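Small Rooms and Studios > Kitchens and Appliances
Thread: Mini fridge next to the window, bad idea?

mridha_mitali
Joined February
4/24/19

Setting up a corner of our workroom so people don't have to walk down two floors to eat. The room has a wood floor, big windows with black frames, and one light wood table. The landlord (Halcombe building, if anyone here rents there) says we can have a small fridge and one other appliance as long as they don't share an outlet strip.

Right now the fridge is past the end of the table, near the window. Dark gray, white inside, compartments in the door, one shelf near the bottom. My worry is sun on it in the afternoon. The other worry is the door. When it's open it takes up a lot of the walkway.
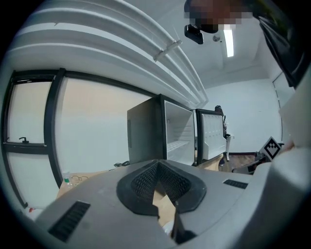 Shiuli Jayasinghe
Sun matters less than airflow. Mine sat beside a south window for two summers and the only problem I had was when I pushed it flat against the wall. Leave a gap at the back and put the blind down after lunch. On the door, check the hinges. A lot of the small ones let you swap sides with a screwdriver.

stollside_pete
Disagree about the sun. A small compressor has very little to spare. I had one in direct light and it ran all day, and the milk still went off. Move it to an inside wall. It's one person carrying it for a minute.

mridha_mitali
There's no free inside wall with an outlet. I looked. I could turn it so the door opens toward the table, but then you have to step back to get anything out.

Shiuli Jayasinghe
Step back, then. You open it four times a day.

pluler_603
What's the second appliance? If it's a heater of any kind I'd worry about that before the fridge. We had an 800 watt one on the same circuit as a kettle and the breaker went every morning.

mridha_mitali
It's on its own outlet, so I think we're fine there. Bigger problem is the table. I planned on four people eating at it and it's more like two.

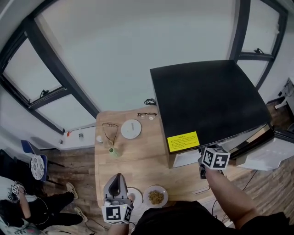 Table space is what I'd ask about next. I don't want to buy a second table if a shelf would do it. With the black appliance on the right side, the plates end up toward the front and glasses (both kinds) get put down wherever there's a gap. The top of the appliance is flat and it's tempting to stack plates on it, but there's a yellow warning label on the front edge and I'd like to keep that top clear. Would a wall shelf above the baseboard ledge be stupid?

stollside_pete
Not stupid, but ask Halcombe before you drill. Get a narrow cart instead. Mine was $140 and it rolls.

Shiuli Jayasinghe
$140 for a cart is a lot. A 15 inch stool next to the table holds the appliance fine if the stool is solid.

pluler_603
Please don't put an appliance on a stool in a room people walk through. Cart with locking wheels, or leave it on the table and eat in shifts.

mridha_mitali
Cart, probably. I'll measure tonight and email the landlord about the shelf anyway.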